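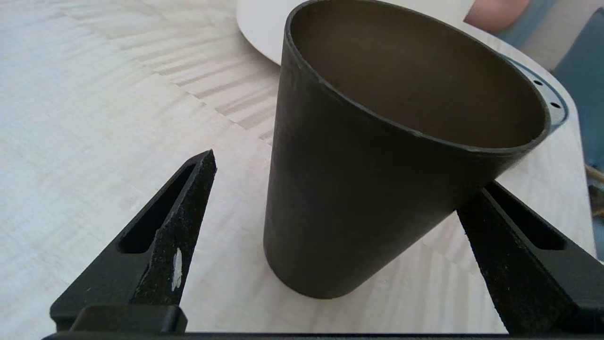 3.2 Vessel shape and the drying of slips

Shape matters more to drying than we had allowed for when the study was planned. Most of the earlier work on slip cracking used flat test tiles, and flat tiles dry from one face at an even rate, so the results don't carry over well to anything you'd drink from. A cone is a hard case. The wall narrows towards the foot, air moves freely over the rim and hardly at all at the bottom, and the slip inside is still soft down there when the top has gone leather-hard. Fig. 3 shows the general form meant here by "conical": wide open mouth, straight taper, small rounded base, dark matt surface outside and a somewhat lighter inner wall. Straight-sided beakers and bowls are dealt with in 3.3.

Figure 3. Conical cup, standing upright. Inner wall paler than the outer.

Clay came from two pits, Imham and Plalel. Both are iron-rich, both fire to brown, but Imham clay holds more water and shrinks further. Pots were thrown by one potter (Irén Vörös) to keep hand differences out of it. She threw 400 over the whole season, of which 70 were conical and are the ones reported in this section. Slip was made from the same clay as the body, sieved twice, left to settle overnight. No additions. Slip thickness was checked by dipping a strip of card and scraping it - crude, but repeatable enough for our purposes.

Drying was done on open racks in the shed at Pinheiro, doors shut, no heating. The first batch went on the racks on 15th July, the last in October when the shed was a good deal damper. We'd have liked a proper drying cupboard. There wasn't one. Season is therefore mixed up with batch order and we can't fully pull them apart, see the note on damp at the end of 3.4.

Results, briefly. Of the 70 cones, 40 showed cracking in the inner slip, nearly always in the lower third and running round the wall, not up and down it. Outer slip cracked far less. Cracks at the rim were rare in both clays and where they did occur they started at a nick or a thumb mark, so we put them down to handling. Imham pots cracked worse than Plalel pots in every batch. The gap narrowed in the October batch, which fits with slower drying giving the wetter clay time to catch up, but one batch is one batch.

Turning the cones upside down once the rim was firm enough to bear weight made a clear difference. Upturned pots dried more evenly and the cracks that did form were short and shallow. Some rims flattened slightly. Potters we spoke to in Dornance do this as a matter of course and were surprised it needed testng. Older written accounts from the same district mention upturning too, but only for large jars, and give no reason.

Two cautions. First, cracks were scored by eye under a desk lamp, by the same two people throughout, and hairline cracks in a dark matt slip are easily missed. Scores on the paler Plalel pots are probably more complete. Second, all figures are for raw, unfired pots. Some cracks close up in the kiln and others that were invisible before open wide, firing results are given seperately in section 4.

Wall thickness was measured on broken pieces only and is left out here. Too few from the lower wall to say anything useful, most breakage being at the rim. A second set is being thrown with the foot left deliberately thick, then trimmed at the leather-hard stage on half the pots.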